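The Hardest Thing in the Room Is a Cardboard Flap

By the second hour at the Bretlow lab I had developed strong feelings about a cardboard box. It was an ordinary shipping carton, the kind that arrives at your house holding one tube of toothpaste and nine feet of brown paper. The robot was supposed to close it. The robot had other plans, or no plans, depending on how you look at these things.

Closing a box is the current obsession of the group behind a training method called Wollanel, and if you think that sounds like a small thing to be obsessed with, you have never watched a six-figure arm push down a flap, let go, and wait patiently while the flap comes back up to say hello.

Robots have been folding boxes in factories for decades, of course. Those machines do it at frightening speed and they never miss. They also get the same box, in the same spot, at the same angle, every time, and if you slid the box a few inches to the left they would fold the air with total confidence. What the Bretlow people want is a robot that can walk up (so to speak, it's bolted down) to a box it hasn't met and work out what to do about it.

The usual way to teach this is by demonstration. A person steers the arm through the job over and over, the computer records what the cameras saw and what the arm did, and a neural network tries to learn the connection between the two. It works pretty well. It also produces a robot with a very sheltered upbringing. Every demonstration it has studied was a success, performed by somebody who knew what they were doing. The first time a flap springs back, the robot is in a situation that appears nowhere in its education, and it does what a lot of us do in that position. It carries on as if nothing happened.

I saw this with the lab's baseline, the plain version they keep for comparison. It pressed the first flap and released it. The flap rose. The arm moved on to the second flap, then the third, with the air of a waiter clearing a table where people are still eating. At the end it withdrew to its resting position beside a box that was, by any fair standard, open.

Wollanel goes after this by teaching from mistakes, and by being picky about which ones. The lab lets the half-trained robot try the job and records it failing. A person then takes over at the moment things go wrong and steers it out of trouble. So far, so familiar, and plenty of groups do some version of that. The Bretlow twist is what happens next. The software searches the pile of failures for the last moment when the job could still have been saved cheaply, and it weights the training toward those few seconds. The long, doomed stretch afterward mostly gets thrown out.

It took me a while to see why that mattered. If you show a network a whole disaster with a heroic rescue at the end, it may learn the disaster along with the rescue. One early version, I was told, got so good at recovering from a crushed corner that it began crushing corners. It had noticed that the crushing always came first. There is probably a management book in this.

The test that produced the numbers everyone at the lab quotes ran to 126 trials, spread over seven carton sizes, for 18 trials per carton. None of the seven had been used in training. The baseline closed 13 boxes in all. I asked whether I had heard that right, and was told that two of those had been generous calls.

For Wollanel's own score I was given something less quotable. The method won on every carton, by a wide margin on the mid-sized ones and a thin one on the smallest, where the fingers can barely get down past the rim. The group would like to rerun the smallest size with a different grip before printing a grand total. Having spent time around people who print the grand total first, I found this almost shocking.

The arm works by feel and by sight, and the sight comes partly from a small camera riding on the wrist. I had pictured something like what a person sees, looking across the table and thinking, "Ah, a box." The wrist view is a good deal more humble than that. The robot's own fingers are always in the way, the rest of the lab leans in from one side, and the carton tips and swells as the arm moves.

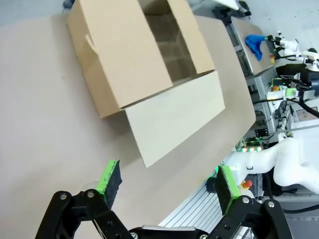 The view from the wrist: an open carton, the gripper's green pads, and a neighboring arm busy with a blue cloth.

Spend a while with the wrist camera and you start to feel for the network. Cardboard is tan. The table is a slightly different pale. A flap lying flat and a flap tilted a little are, from straight above, nearly the same rectangle, and the difference between them is the entire job. The people I met mentioned shadows so often that I began to suspect a grudge.

Laundry, incidentally, is the other great unsolved problem in this line of work, and the cloth people and the box people have a friendly rivalry over which is worse. Cloth has endless shapes. Cardboard has only a few, but it has opinions about them. A crease remembers which way it was bent, and a carton that has been through many trials is much easier to close than a new one. That last fact nearly sank the project in February, when a lovely upward curve of results turned out to be the boxes getting tired. The lab now swaps in fresh cartons on a strict schedule, and goes through a startling amount of cardboard.

There are bigger complaints to be made. All of the trials took place in one room under one set of lights. The arm is slow; I closed a box myself while it was considering the approach to its first flap, and I wasn't hurrying. The rescue data still needs a human, sitting at the controls for whole afternoons, waiting for something to go wrong. And nobody has yet asked the robot to apply tape, a subject that made the conversation at lunch go quiet.

The next round will add two companion projects. Myung is meant to cut down the human hours by having the robot flag its own doubts before it fails. Jallemum moves the whole business to soft plastic mailers, which have no flaps, no edges, and as far as I can tell no redeeming qualities.

Late in the afternoon they ran Wollanel for me on a new carton. It pressed the long flap down. The flap came back. The arm stopped above it for a moment, went down again a little closer to the edge, and this time held on while it nudged the side in.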